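5/12/23
Podovum booking app, reservation sync

Picked up the double-booking report from Rocío. Two guests held the same 19:30 table at the Priedītis test restaurant, one booked through the mobile app and one entered by staff at the front desk. Both got a confirmation email.

Replayed the March export against the staging server. 2,537 reservations in the file, 1,976 from the app, the rest typed in by staff. First run gave 109 conflicts. Second run, same file, same build, gave 109 again, so it isn't a timing problem in the replay script.

Checked the conflict list by hand for the first page. Every one has a staff entry on one side. No app-against-app conflicts. The app takes a hold on the slot when the guest opens the payment screen, and the hold runs eight minutes. The desk screen reads confirmed bookings only and doesn't look at the hold table. Staff see the slot as open, save, and the app then confirms on top of it.

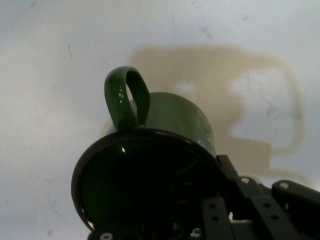 Tried the obvious change: desk screen queries holds as well as confirmed bookings. Conflicts dropped to six. Load time on the desk screen went from 310 ms to 1,030 ms, too slow when someone is on the phone with a customer. Added an index on slot start and venue ID. Back down to 340 ms.

Remaining six all fall on the night the clocks changed. The app stores UTC, the desk import writes local time with no offset. Separate bug. Opened a ticket and assigned it to Damián, who wrote the import.

Wael asked whether we could drop the hold to three minutes and leave the desk screen alone. Ran it. 41 conflicts, and the card step times out for slow connections. Not going that way.

Open items:
- Desk screen should show a held slot in a different color from a booked one. Natalia to pick it.
- Staff override of a hold: allow or block? Andska wants it allowed. Need that in writing.
- Confirmation email goes out before the final write commits. Move it after. Mine.
- Rerun with the Drasbridge file once Leandro has stripped the phone numbers.

Index is on staging only. Do not merge the desk query without it.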